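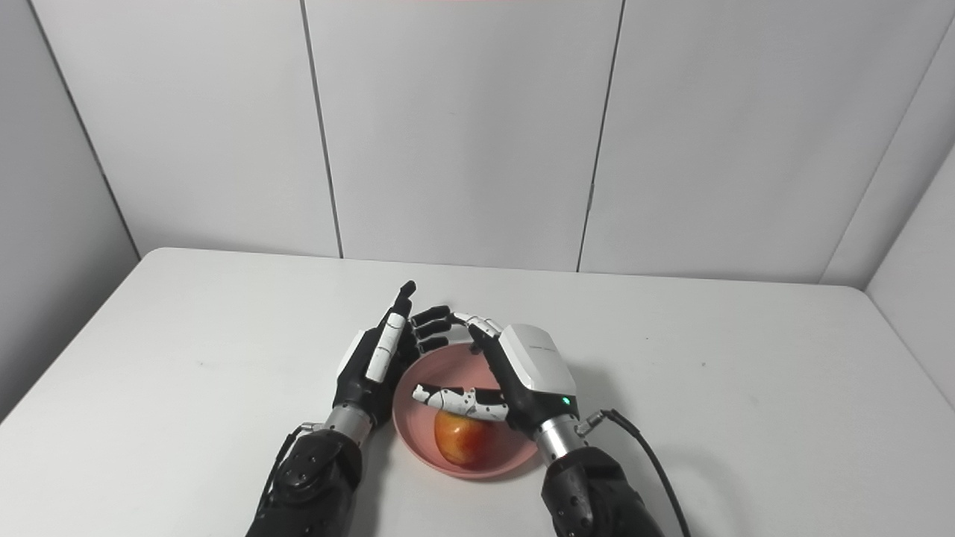

Última modificación: diciembre, 23:41

Sigo sin saber cómo llamar a esto. Empezó siendo un cuaderno de montaje, con pares de apriete y colores de cable, y lleva varias semanas degenerando en diario. Lo dejo así. El cuaderno serio está en el taller, manchado de café, y lo lee quien quiere, es decir, Baptiste.

Hoy he llegado a las cuatro de la tarde con la intención de resolver una sola cosa, el retardo del pulgar derecho. Me he ido a las once y pico con el retardo más o menos donde estaba y otras dos cosas arregladas que yo no había pedido arreglar. Baptiste Pruvost sostiene que eso es un buen día. Baptiste sostiene muchas cosas, entre ellas que los tornillos avellanados son una moda.

Para quien aterrice aquí sin haber leído lo anterior: entre los dos estamos montando un par de brazos con sus manos en el taller compartido de la calle de atrás. El proyecto se llama Plitulden. El nombre lo puso él, en una servilleta, y cuando pregunté qué significaba me dijo que ya lo pensaríamos. De eso hace bastante. El armario donde vive la electrónica se llama Zoltau, por el mismo procedimiento, y a estas alturas ya pronuncio las dos palabras delante de gente sin que me tiemble la voz.

Lo de la manzana es cosa mía. Llevábamos desde el otoño cerrando los dedos sobre cubos de espuma, y un cubo de espuma te lo perdona todo. Le aprietas de más y se encoge, le aprietas de menos y se queda donde está, como un cuñado en el sofá. Quería algo redondo, duro, resbaladizo y barato. Compré una bolsa en la frutería de la esquina y elegí la más bonita, roja con fondo amarillo, lo cual no tiene ninguna justificación técnica. El cuenco rosa lo traje de mi cocina. En casa se ha notado su ausencia y he dicho que no sabía nada.

La tarea, sobre el papel, es de guardería. Mano izquierda al borde del cuenco, mano derecha por encima de la manzana, cerrar, levantar. Lo escribí tal cual en la pizarra y Baptiste añadió debajo «comer», con una flecha.

Primera hora: nada. Literalmente nada. El armario encendía, los ventiladores hacían su ruido de secador de pelo viejo y los brazos no se daban por enterados. Revisé la alimentación. Revisé la alimentación otra vez, más despacio y con peor cara. Resultó que yo mismo había dejado una línea comentada en el arranque, con una nota al lado que decía «quitar esto luego». El autor de la nota era yo y el luego era hoy. La descomenté, borré la nota y no le dije nada a Baptiste, que estaba limando una pletina y no había levantado la vista. Se entera ahora. Hola, Baptiste.

Segunda hora: calibración. La mano izquierda fue bien casi a la primera, que es lo que más desconfianza me da. La dejamos derecha, con la palma hacia el cuenco y los dedos asomados por encima del borde, y ahí se quedó muy digna. Tiene algo de guardia urbano. La derecha es otra historia. La derecha ha sido siempre otra historia. La desmontamos tres veces en noviembre y cada vez volvió a cerrarse con un tornillo menos de los que yo recordaba, aunque Baptiste jura que lo que falla es mi memoria.

El problema del pulgar, por si le sirve a alguien que busque lo mismo a las dos de la mañana: al pedirle que cierre, la orden sale, el controlador la acepta, contesta que muy bien, y el pulgar arranca tarde. Medí el desfase con el método que usamos para todo, que es grabar el registro y mirarlo en una gráfica fea. 139 milisegundos entre los otros dedos y él. Para un ser humano es un despiste. Para una manzana en un cuenco es tiempo de sobra para que los dedos la empujen y el pulgar llegue a la fiesta cuando ya están recogiendo las sillas.

Hipótesis, en orden de aparición:

La primera, el cable. El conector de la muñeca derecha siempre me ha parecido flojo. Lo saqué, lo miré con la lupa, lo limpié, lo volví a meter. Idéntico. Pero ahora está limpio, y eso ya no me lo quita nadie.

La segunda, fricción en la transmisión del pulgar. Baptiste lo movió a mano, con los motores sin corriente, y declaró que iba «como la mantequilla». Le pedí que fuera más preciso. Dijo «mantequilla de fuera de la nevera». Lo apunté en el cuaderno serio con esas palabras.

La tercera, el filtro. Aquí ya me empecé a poner colorado, porque el filtro es mío. En octubre el pulgar temblaba y le puse un filtro a la consigna para que dejara de temblar. Funcionó tan bien que me olvidé de él. Un filtro que suaviza, retrasa; esto lo sabe cualquiera que haya aprobado la asignatura, y yo la aprobé, aunque justito. Lo quité y el retardo bajó bastante. También volvió el temblor, saludando como un primo lejano.

Así que la situación a las ocho era la siguiente: un pulgar tranquilo que llega tarde o un pulgar puntual que tiembla. Baptiste opinó que eso describía a la mitad de la gente que conocía y se fue a por bocadillos.

Mientras estaba fuera hice trampa. No toqué el filtro del todo, lo dejé a medio camino, y adelanté la orden del pulgar respecto a las demás. Es un parche indecente. Si en vez de una manzana le pones otra cosa, habrá que retocarlo, y si cambiamos el motor, también. En la cabecera del fichero he escrito que es provisional. Véase más arriba lo que pasa con mis notas.

Volvió con los bocadillos y con una teoría nueva que había desarrollado en la cola. Según él, la causa de fondo son las pletinas, porque la muñeca derecha asienta una pizca torcida y el pulgar trabaja forzado. Me pareció absurdo. Sacó la escuadra. La muñeca asentaba torcida. No mucho, lo justo para que él no haya dejado de mencionarlo en toda la noche. Aflojamos, calzamos, apretamos en cruz. Eso fue la primera cosa arreglada sin pedirlo. La segunda fue la puerta del Zoltau, que chirriaba y ya no chirría; le tocó la grasa que sobró.

Luego vino el rato bueno del día, que conviene apuntar para cuando esté de mal humor. Hacia las nueve y media apagamos la radio y bajamos la velocidad a una cosa ridícula, de procesión. La izquierda en su sitio. La derecha por encima del cuenco, con el pulgar cruzado sobre la manzana y los dedos apuntando hacia dentro. Las puntas de una mano casi tocaban las de la otra y yo tenía el dedo puesto en la parada de emergencia como quien sujeta una granada. Dejamos los brazos así un momento, quietos, con la luz verde de la mano encendida. Estuve a punto de decir algo emotivo. Baptiste estaba masticando.

Después lo pusimos en marcha y los dedos cerraron, y el pulgar cerró con ellos. La manzana subió. Poco, un par de dedos de los míos, y se quedó arriba lo que yo tardé en decir «hostia» y él en decir «calla». Luego giró sobre sí misma, se escurrió y volvió al cuenco con un ruido que reconocería en cualquier parte. Repetimos. Unas veces subía, otras se iba contra la pared del cuenco y se quedaba allí dando vueltas, ofendida. No he llevado la cuenta y no pienso empezar. El contador de ciclos, que cuenta él solo sin que se lo pidas, marcaba 841 al apagar, pero ahí van incluidas todas las veces que abrió y cerró en vacío desde que lo pusimos a cero, así que no significa lo que me gustaría.

De la manzana hay que decir que ha envejecido mal. Tiene una zona blanda que no existía por la mañana. Baptiste propuso darle la vuelta y seguir, y durante un rato le dimos la vuelta y seguimos.

Cosas que me llevo apuntadas para la próxima:

Poner goma en las yemas. Las que hay resbalan. Tengo media plancha de silicona de cuando quise arreglar la junta de la lavadora (no la arreglé).

Mirar el temblor en serio, con el filtro quitado y sin manzana. Sospecho de la ganancia. Baptiste sospecha de las pletinas, pero ahora sospecha de las pletinas para todo, incluido el tiempo.

Subir la frecuencia del lazo del pulgar. Arnardóttir, que usa la mesa de al lado los días que yo no voy y nos deja notas en papel amarillo, escribió que con 600 hercios ella tenía de sobra en lo suyo. Lo suyo es un telar. Aun así la nota tiene más criterio que la mayoría de las mías y la he pegado en la puerta del armario.

Recoger el cable de la derecha. Se va por la mesa hacia donde le parece, y hoy le he puesto el codo encima dos veces.

Decidir de una vez si los ficheros de configuración se llaman por mano o por versión. Ahora mismo hay uno que se llama derecha_final_2 y otro derecha_final_buena, y el que está cargado no es ninguno de los dos.

Devolver el cuenco antes de que alguien haga ensalada.

Hubo también una pequeña discusión sobre el nombre de la mano derecha. Yo soy contrario a bautizar piezas, porque luego cuesta tirarlas. Él la llama Kalo desde hace un mes, a mis espaldas, y hoy se le ha escapado en voz alta: «dale, Kalo, guapa». La mano no ha dado muestras de nada. He dicho que no me parecía profesional – y lo he dicho, me temo, con la boca llena y sujetando una manzana pocha. A las diez y cuarto le estaba hablando yo también. De usted, eso sí.

Al cerrar, Baptiste se comió una de las manzanas de la bolsa, una de las sanas. La cogió sin mirar, con la izquierda, mientras buscaba las llaves con la otra mano y me explicaba otra vez lo de la escuadra. Le pregunté qué retardo calculaba que tenía él en el pulgar. Me dijo que apagara la luz.

Mañana no puedo ir. Pasado, goma en las yemas. Si alguien entra antes, la silicona está en mi cajón, debajo de los guantes, y el cuenco no se toca.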